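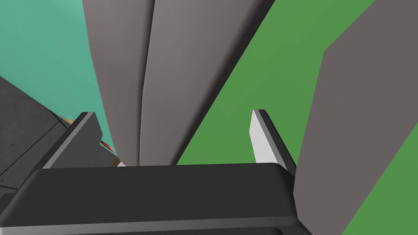 Computer rendering: two gripper fingers, the right one with a pale pad.

Kollamwood Drops the Word "Lifetime" From Its Deck Contracts

DEVIA, September. Deck and porch builder Kollamwood will no longer sell any deck as a "lifetime" deck, and it is asking homeowners to think hard before paying extra for one from anybody else.

The change covers every contract signed from this month on. In place of the old wording, customers will get a plain two-page sheet that says what is covered, for how many years, and what the company expects to go wrong first. The sheet has been written without the help of a marketing agency, and it reads that way.

Kollamwood sold lifetime decks itself until this summer. It is not proud of the term. Over the past winter the office went back through 560 decks it had built or repaired in Devia and the surrounding towns and read the job files one at a time. Of those, 200 had needed some kind of paid repair that the customer had thought was covered. The boards were seldom to blame. Most of the trouble was at the ledger, the stair stringers and the post bases, and the warranty that came with the boards did not mention any of those parts except to leave them out.

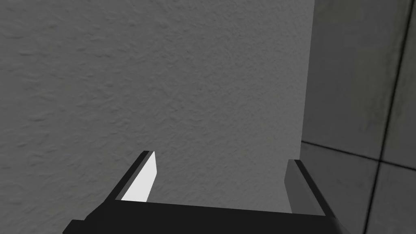
The average bill for those repairs came to $3,694. A good share of that was labor, and labor is where most board warranties go quiet. A homeowner may be sent a new board, free of charge, and then pay a crew to lift the old one, find the rotten joist under it, and put everything back. Whether that counts as a lifetime guarantee depends on who is reading it. We doubt many buyers would say yes.

The company also has doubts about the tests behind some of these promises. Small samples kept on a rack in good airflow tell a buyer very little about a north-facing deck two feet off wet clay, with planters on it and leaves packed in the gaps. Kollamwood has asked several suppliers for results from decks in everyday use. It has received a lot of brochures.

One product the company did agree to try is Fellach, a brush-on sealer for cut ends and joist tops. Kollamwood will use it on all new frames starting this fall, and wants to be clear about how much it is claiming. The crews find it easy to apply, and it stays put on a vertical face. We don't know how it will look in ten years and will not say that we do. It is not being charged as an upgrade.
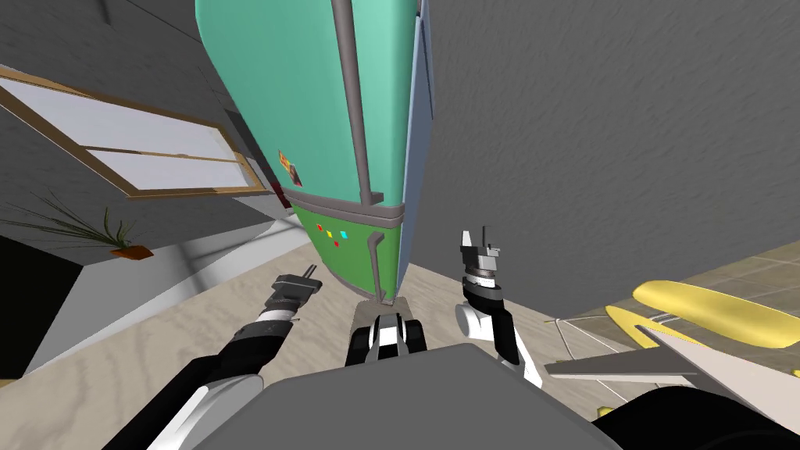 Outside checks are part of the new terms as well. The engineering office Şimşekoğlu will look at the framing on any raised deck before the boards go down, while the hangers and bolts can still be seen. The report goes to the homeowner at the same time it goes to Kollamwood. If the homeowner would like a different engineer, that is fine, and the price of the visit comes off the bill.

Some will say that a builder talking down its own guarantee must be after something. It's a fair question. Kollamwood would like fewer angry phone calls in March. It would also like to stop losing bids to firms whose paperwork promises fifty years and whose trucks have had three different names on the door since the paperwork was printed. Customers should feel free to doubt our reasons and read the sheet anyway.

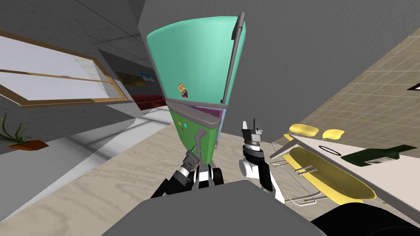

Doğukan Kocabaş was not won over by the announcement, saying that a shorter warranty is still a shorter warranty and that he would "want to see them turn up for the first bad stair before I clap." He added that the framing check was the only part he would pay for.

Kollamwood accepts the point. Under the new terms, structural framing and stairs are covered for 12 years, parts and labor, and railings for six. Surface boards carry whatever the maker offers, with the labor gaps marked on the sheet in bold type. Customers who signed under the old lifetime wording keep it, and the company will honor it as they understood it when they signed, labor included.

The sheet is available at the Devia office or by mail on request. No appointment is needed, and no salesperson will call afterward.

About Kollamwood
Kollamwood builds and repairs wood decks, porches and outside stairs in and near Devia. It does not build docks.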